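4. Open-Day Demonstration

4.1 Setting and task

The kitting cell was shown to outside visitors during the spring open day at the Evstead site in April. Until then it had been run only by the authors. The demonstration had two aims: to see whether the cell could be kept going in a room full of people, and to collect remarks from visitors who pack electrical parts for a living. Groups came from the Ralten assembly shop and from a repair depot in Altumura, and a smaller group joined from the Abu Hammour office.

The task was the one described in Section 3. Two arms share a white table. Parts are stored in four yellow-orange bins, two on each side, and a kit is made up on a paper-lined metal tray between them. A kit consists of small cylindrical electrical components, a red circuit board, a grey and white harness, and a multicolored harness. The left arm serves the bins with the rigid parts and the right arm serves the harnesses. Figure 1 shows the layout. 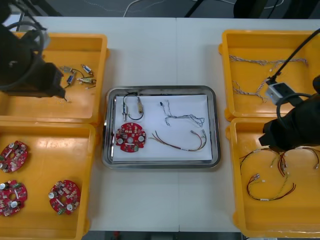 Figure 1. Work area of the kitting cell, with the tray at the center and the storage bins on both sides.

Visitors stood behind a rope 2 meters from the table and followed the wrist camera views on a wall screen. Each group stayed for 18 minutes, which was enough for a short talk, a run of the cell, and questions. The operator could stop both arms at any time from a pendant. No changes were made to the software during the day.

4.2 Handling of components with leads

Most questions in the first part of each visit concerned the small components. Their bodies are easy to grip, but the leads are free to move and may catch on other parts in the tray. The planner treats the body as rigid and keeps a clearance volume above it for the leads. In Figure 2 the wires form a high arch, and the connector at their end hangs over the circuit board. A clearance volume based on the body alone would miss this connector. Several visitors pointed to the same problem in hand packing, where a trailing plug can drag a finished board out of place.

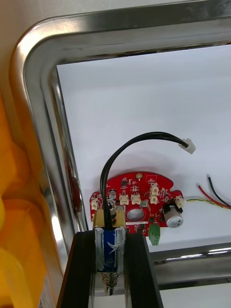
Figure 2. Wrist camera view of a component held between the fingers above the tray, with its leads and white connector raised.

We had set the height of the clearance volume from measurements of slack leads in the laboratory. After the open day it was made a setting for each part type, because leads that have been stored in a bent shape tend to keep that shape when lifted. The change affects only the approach and retreat paths. The grip itself is planned as before.

4.3 Handling of harnesses

The harnesses drew more discussion. A harness has no fixed shape, and the branches do not follow the fingers in a predictable way. The cell therefore looks for a place where the strands are already held together, and the label sleeve is the first choice. The fingers close on the bundle next to the sleeve, leaving the branches free. Loose branches are not tracked one by one; the system estimates only the area they cover. A larger area leads to a slower approach.
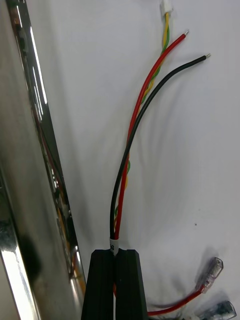
One visitor from Altumura objected that a label is a poor landmark, as their own suppliers place it wherever there is room, and asked what the cell would do with a harness labeled close to the plug. We answered that the present method assumes a label on the main bundle and would need a second landmark for such parts. The same visitor suggested the point where the branches divide, and this is now being tested as a fallback.

4.4 Written remarks

Comment cards were handed out at the exit, and some 200 were returned. We did not use a scoring scale. The cards were read by all 3 authors and sorted by subject. Speed, tangled harnesses, and bin refilling came up most often. Remarks on refilling were new to us, as in our own runs the bins had always been filled by someone who knew the cell. The sorted cards were last revised on 2021-08-11, and the wording of the subject headings is given in the appendix.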